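I've paid for my last gym membership, and I feel great about it. The Ultum near my place wanted $76 a month so I could queue for a treadmill and stare at a telly (on mute, with the footy highlights on!).

The park at the end of Clanska Street costs nothing. I go down most mornings with the dog, do a few laps, have a bit of a stretch and chuck something for her until my arm gives out.
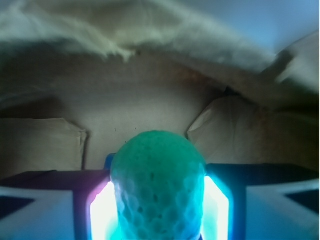

By Zdzisław Kaczmarczyk
July 2, 2024

My neighbour reckons I'll come crawling back once it gets properly cold. Maybe! But I lasted 11 weeks at the gym before I started making excuses, and I've been at the park since April without missing much. Councils should spend more on ovals, bubblers and decent lighting, and I'd happily see my rates go up a few dollars to pay for it.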